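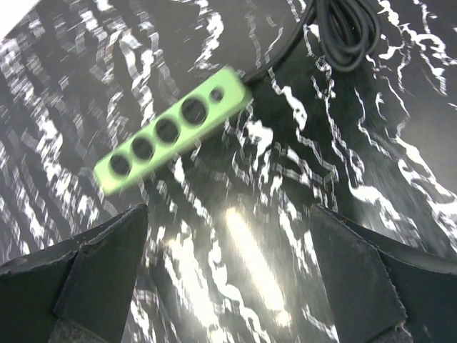 Staven Adds a Four-Socket Power Strip in Light Green

RALTCOMBE – Staven, which makes small electrical goods for the home, will begin selling its Ambrose power strip in light green this September. The strip will be sold through the company's own shop in Raltcombe and through Nondden home stores.

The Ambrose has 4 round sockets set in a single row. The body is long and narrow with rounded corners, and the black power cable leaves from one end. Staven chose the shape so that the strip can sit along the back of a desk or a kitchen counter without taking up much working space.

Until now the Ambrose has been sold only in white and gray. Customers at the Raltcombe shop were asked last year what they would change about it, and color came up more than anything else. Many said they kept their power strip behind furniture and had to move something heavy each time they wanted to plug in a lamp. The green model is meant for people who would like to leave it out on the table.

The inside of the strip has not changed. Anyone who owns the white or gray version can expect the same fit for their plugs and the same length of cable.

Staven reminds customers to undo the cable bundle fully before use. A power cable should not be left coiled while the strip is carrying a load. The strip is for dry indoor rooms only – it should be kept well away from sinks and should not be plugged into another power strip.

The first run is 1,000 pieces. Nondden will carry the green Ambrose in 74 stores, with the remaining stock held in Raltcombe for direct orders. Each customer may order up to 2 strips from the first run. Orders placed before noon are packed the same day.

The white and gray models stay on sale.

About Staven
Staven designs power strips, extension cables and table lamps for homes and small offices. Its office and shop are in Raltcombe.

Press contact
Staven Press Office, Raltcombe
Product samples and photos are available on request.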